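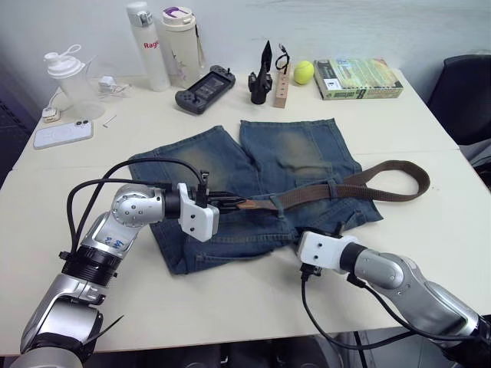 Vichien Suwannarat thought I had made up my mind before I got off the bus, and told me so over the coffee at the end. There may be something in that. I have been to a lot of open days and I have a drawer full of lanyards. But I did stay the whole afternoon, I asked to see things twice, and I have tried to write down what I saw ahead of what I expected to see.

FLOOR NOTES: AN AFTERNOON AT STOLLIA

Stollia opened its workshop to people in the garment return and resale trade last month. The invitation promised "two-handed handling of real clothing," and a good number of our members wrote in asking whether it was worth the trip. The company rents the upper floor of the Chantharasri building, above a tile showroom, and you go up by the freight elevator. Coffee and a folder at the door. The folder had a price list with no prices on it.

The main demonstration was a belt. A pair of denim shorts goes down on a white table, waistband toward the robot, with a brown belt in the loops, and the two arms are supposed to get the belt out and lay it next to the shorts. If you have never worked a returns bench this will sound like a silly thing to build a machine for. If you have, you know that people send back jeans with all kinds of things still attached to them, and that somebody has to take them off before anything else can be done.

So the choice of job is fair. I'll give them that early.

It is also slow. Yupin Sriwong did the talking for Stollia and she was straight about this, more so than the folder. The run we watched took seven minutes from the first touch to the belt lying free, and one of our group, who runs a bench for a living, did the same pair by hand while the rest of us were still finding somewhere to stand. Yupin said speed was "the last thing we work on." I have heard that sentence at other open days, and the companies that said it were still working on it the next time I heard from them.

I was more interested in what happens when the belt doesn't behave. Leather has a memory and it curls where it likes. In the first run one gripper took hold of the tip and pulled at an angle, the belt bunched up at a loop, and both arms stopped. There was a pause long enough for people to start talking among themselves. Then it let go, took a new hold farther along, and carried on. The room was impressed by this and so was I, a little. I would have been more impressed if it had happened again on the second run, so we could see whether the recovery was a skill or a piece of luck. The second run went cleanly. The third they stopped themselves, and Yupin said the left arm had "lost its place."

We were told the system had learned the job from 237 recorded examples, each one done by a person steering the arms. I asked how many different pairs of shorts were in those examples. The answer was five. I asked how many belts, and was told they would get back to me. They haven't so far, and I'll print it when they do.

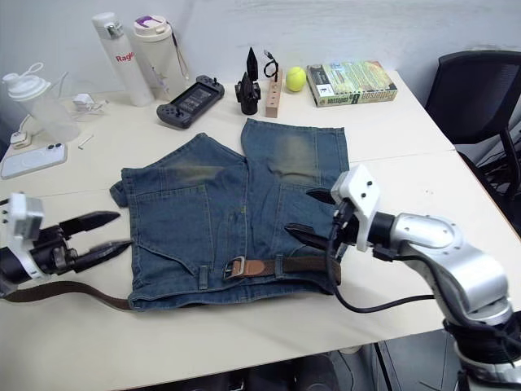 Photo courtesy of Stollia

Nantana Pongsiri asked the question I wish I had asked, which was whether the shorts could be put down any other way. On every run I saw, they went down flat, legs pointing to the back of the table, smoothed out by hand first. Returns don't arrive like that. They arrive in a ball, in a bag, inside out, sometimes with a wet towel. Yupin agreed and said flattening was "a separate module." When Nantana asked to see the separate module she was told it was planned for December.

That was the point where I stopped taking notes for a while and ate a cookie.

The buckle is the other half of it. The one on the demonstration belt is a plain rectangular one in a silver color, and it gave no trouble on the runs we saw through to the end. I would like to see a big western buckle, or a braided belt with no holes in it, or one of those canvas ones with the two rings. Usa Sombatkul had come wearing a canvas belt of just that type and offered it on the spot. They declined, politely. I think they were right to, and I also think it told us more than the folder did.

On the grippers themselves I have no complaint. The fingers are long, black and narrow, and on the first run they got hold of the end of a flat belt lying on a flat table, and I have watched expensive hardware fail at that. Surachet Thaweesak was taken with how little they marked the leather. I looked at the belt afterward and its end was worn pale, but an old belt will look like that, and I wouldn't pin it on the machine.

The cables I would want tidied up before anything like this came near a working bench. They hang off the arms in loops, and in a busy room somebody will catch a sleeve.

Now the money. Nobody would name a figure for a full station. What we got was a comparison with Hilum, the sorting outfit that most of you know from the trade show, and a claim that a site handling around 2000 garments a day "would see the benefit quickly." I asked what quickly meant. I asked how many of those garments would have a belt in them. On my own bench, when I had one, it was a small pile by the end of a shift, and the person who cleared it also did the pockets, the tags and the stain check without changing chairs. The arms at Stollia do the belt.

Would I go again? Yes, if the flattening step turns up when they say it will, and if they let visitors bring their own clothes. I have told Yupin both of these things and she took them well. She is good at her job, and she didn't once pretend that a stopped run was part of the plan. Vichien says that alone puts them ahead of most, and on that much we agree.

Members who want to see it for themselves should write to Stollia through the office and mention Postaletti, our parent newsletter, to get on the trade list. Visits are in the afternoon. Parking behind the tile showroom is for tile customers only, and they do check. If anyone goes and gets an answer on the number of belts, please send it in.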